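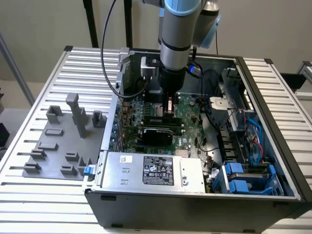 放倒，开盖。内存横着排在板子中间，底下那块黑的是显卡，再往前是电源。

先记一笔，怕明天就忘。

上个月搬到Noltcombe之后一直想弄这台老塔式机，拖到四月，纸箱还堵着门。今天下午终于动手。本来计划两个钟头，结果做到天黑，晚饭吃的饼干。手指上还破了一小口子，机箱里边的铁皮边，老毛病了，每次都说戴手套，每次都不戴。

为什么要拆：家里这台叫Miranda（我给机器起名字，别问），放了好几年，风扇响得像吹风机。扔掉舍不得，卖吧，网上同款挂74块，还要自己出运费，算了。干脆拆开清灰，能用的留着，不能用的分类。硬盘里可能还有旧照片，这个最要紧。

顺序大概这样，写给以后的自己：

电源线拔掉，所有线都拔掉，按一下开机键放电。然后侧放，侧板朝上。站着拆也行，但显卡会往下坠，我以前掰坏过一个卡槽，从那以后都放倒。

侧板一卸，灰。真的是灰，门边那一团都能捏起来。先吹再碰。吹的时候拿根牙签卡住风扇，别让它空转。

线。拆之前拍照，每根都拍。我觉得我记得住，我记不住。尤其是硬盘架那边红的蓝的一把线，看着都一样，插回去的时候就傻眼。这次学乖了，拿美纹纸写上一二三四贴在线头上，纸胶带不粘手，回头好撕。

硬盘最先出来。蓝色托架，两边捏一下往外抽，比我现在用的那台新机好拆多了，新机要拧一堆螺丝。旧的工作站在这种地方是真的舍得用料。抽出来马上放防静电袋，写上日期。没有防静电袋就用买主板时剩下的那种，我攒了一抽屉。

显卡：先松挡板，再按卡槽尾巴上的小扣，再往上提。三步，少一步都会跟它较劲。我今天就少了一步，较了五分钟的劲。

内存两头扳开，自己会弹起来一点，捏着边拿，别摸金手指。电源最沉，两只手托着。上面的标签拍一张，功率什么的以后查起来方便，比趴地上看强。

塑料件最烦人。导风的、挡风的、卡线的，拆下来一堆，一个一个单看都不知道是哪里的。
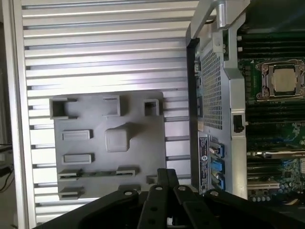 说的就是这种。灰色的一片，上面三个空心方扣，中间底下又凸出来一大块，左边叠着两个小矮台，最下面一条长槽。躺在铝面上一副很无辜的样子。我翻来覆去看了半天，没想起来它管什么的。旁边竖着的那个灰铁罩子倒是一眼能认，蜂窝网，上头有个拉丝的银把手，带个黑色小扣。铁罩上的白标签字太小，眯着眼也没看清，放弃。

后来发消息问Raimo Hämäläinen，他以前在Prenance做过装机，回了我一句“先别扔”。谢谢，很有帮助。过了半小时又补一句，说这类塑料片十有八九在合盖之前才想起来要装，所以让我放在最上面，别压箱底。这句倒是真有用，我照做了。

所以现在的办法是：塑料件单独一个鞋盒，每片背面贴纸条，写从哪儿卸的，哪怕只写“靠后，左边”。写错了也比没写强。我上一次拆别的机器就是没写，合上盖子之后桌上多出来两片，到现在还在抽屉里，机器也照样跑，但每次开抽屉我都心虚一下。

螺丝也一样。别全扔一个碗里。我用的是冰格，一格一处，格子边上用记号笔写字。粗牙细牙混了是要命的，拧进去半圈觉得不对就停，别硬来。

鞋盒加冰格，加一卷美纹纸，加手机。成本忽略不计。网上有人卖整套的拆机收纳盘，941块，我看了三遍价格，以为小数点掉了。

中间还有一段插曲，猫跳上来了。抱走，又来，又抱走，关门。门外叫了一阵。继续。

散热器。这步我最紧张。螺丝对角松，每颗松一点点，转着来，4颗轮流，别一颗拧到底。旧硅脂干了会粘住，这时候千万别直接往上拔，轻轻左右拧一拧，让它自己松开。硬拔的话CPU可能跟着一起出来，针脚在下面，想想就手抖。有人建议先开机跑十分钟热一热再拆，我线都拔完了才看到这条，晚了。

擦硅脂用无绒布加高浓度酒精，从外往里擦，不然越擦摊得越大。棉签会掉毛，应急可以。擦到顶盖上没有印子为止，字能看见就行，不用抛光，又不是银器。

旧照片的事：硬盘接到转接线上，读出来了！！差不多一千多张，当年存的时候文件夹名字全叫“新建文件夹”，我真是谢谢当年的自己。有一批是在Skeltcombe海边拍的，糊的居多，慢慢挑吧，今晚不看，看了就别想睡。

板子这边倒是没想象中难清。软毛刷，顺着一个方向扫，缝里用气吹。内存槽特别藏灰，吹完再吹一遍。供电那一排黑方块旁边的小电容轻轻过，别拿刷子戳。
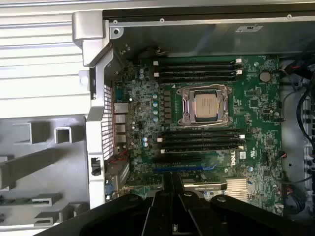

光板，以及接下来要干嘛

散热器不在，CPU就这么露着，银色的压框亮得反光。上下两组黑内存槽全空着，Dell的字斜着印在右下。我挺喜欢看板子这个样子的，绿油油，空荡荡，什么东西在哪儿一目了然。平时被风扇啊罩子啊盖得严严实实，根本不知道下面长这样。

纽扣电池在右上，圆圆一颗。放了好几年的机器这颗多半没电了，表现就是每次开机时间都回到很久以前，设置也全丢。换一颗很便宜，超市就有，型号看电池正面刻的字。顺手的事，别省。

左边那一竖排是后面的接口，网口、USB都在那一片，灰也爱往那儿钻，尤其是旁边通风网的小孔。从机箱外面往里吹没用，只会把灰吹到板上，要从里往外吹。我试了两次才反应过来。

CPU压框不用动就别动。我这次没打算换CPU，扳杆碰都不碰。掀开来看一眼再合上，这种好奇心是要付钱的。

待办，乱写：

纽扣电池，买。
硅脂，家里那管看着像是过期了，挤出来分层，也买。
内存先一条一条插着试，确认哪条是好的，再全插上。别一口气插满，报警了都不知道是谁的问题。
照片备份两份，一份放硬盘，一份放我妈那儿。
那片灰塑料，等Raimo看了照片在说。
冰格洗干净之前不许拿回厨房（写给家里另一位看）。

预算我给自己定了1,000块封顶，超了就不修了，直接当零件机。目前一分没花，除了饼干。

要是装回去能亮，我想拿它当家里的备份机，放走廊柜子里，风扇换个静音的。柜子得先量一下深度，塔式机比看上去长，后面还要留线的位置，上次买的架子就是没量，差了一点点，退货来回折腾一个礼拜。

先到这儿，猫又在挠门。硅脂有推荐的请留言，要好抹的，手残。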